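Comparer deux pinces sur une tâche de versement : la méthode pas à pas

Publié le 23 mai 2019 par Kornél Szűcs

Verser à boire, c'est mon test préféré pour départager deux pinces ! Il faut serrer une anse, soulever, tourner le poignet et garder la prise pendant que la charge se déplace. En une après-midi, on en apprend plus qu'avec une semaine de cubes en mousse. J'ai comparé comme ça la Veritz et la Buckley, sur le même bras, avec le même programme.

Ce qu'il vous faut : un bras six axes, les deux pinces, un pichet en plastique à anse, un verre et une balance de cuisine.

1. Réglez le point d'outil
Chaque pince a sa propre longueur. Refaites le réglage du TCP à chaque changement, même si l'écart paraît minuscule. Sur un poignet qui pivote, une petite erreur se retrouve au bec du pichet, et là, elle est énorme.

2. Choisissez la prise
Approchez l'anse bien de face, doigts ouverts au maximum, puis fermez à vitesse lente. J'ai commencé à 65 N avec les deux modèles. Si l'anse glisse, montez par petits paliers et notez chaque valeur.

3. Faites tout à vide d'abord
Pichet vide, verre vide, vitesse réduite. Regardez surtout le câble de la pince : il doit garder du mou jusqu'au bout de la rotation, sans venir frotter contre le pichet.
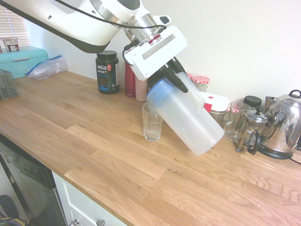
Quand la trajectoire vous plaît, enregistrez trois points : au-dessus du verre, début d'inclinaison, fin d'inclinaison. Le reste, laissez le contrôleur l'interpoler.

4. Passez à l'eau
Pesez 741 g d'eau, remplissez, lancez. Visez 134 g dans le verre et pesez après chaque essai. Florian Besnard m'a conseillé d'ajouter une courte pause avant de redresser le pichet, et quel confort, les gouttes finissent dans le verre !

5. Comparez
Gardez dans un tableau la force, la masse versée et l'angle de l'anse entre les doigts avant et après. Chez moi, la Buckley tient mieux l'anse, la Veritz se règle plus finement. Pour verser, je garde la Buckley.

En juillet, je recommence avec des doigts souples. Si vous avez des mesures à partager, les commentaires sont ouverts.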